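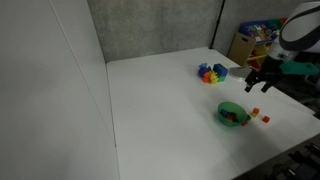
Playtesters wanted for Surnura

Surnura is a story-driven farming and mystery game for PC, and we're ready to let some fresh eyes loose on it! Pokis is a small studio and we've been staring at the same village for a long time now, so we'd love to hear what it feels like to walk into it for the first time.

We're after 105 players for the closed test in June. You'll play the first 2 chapters at home, at your own pace, then fill in a short survey and (if you're keen) join a voice chat with our writer, Faith Wanyama. Tell us which characters you liked, where you got lost, and which jokes fell flat. Chidubem Babalola, who built the fishing, is especially hoping for people who normally skip fishing in games.

You don't need any testing experience. You do need:
- to be 18 or over
- a Windows computer that runs recent indie games
- a few free evenings during the test
- to keep story spoilers to yourself until launch

Everyone who finishes the survey gets a free copy of the full game and their name in the credits, spelt however you like.

To apply, fill in the form on our Playtest page and tell us your favourite game and one thing you'd change about it. Questions go to Akihiko Hoshino through the contact page.

Posted February 5, 2024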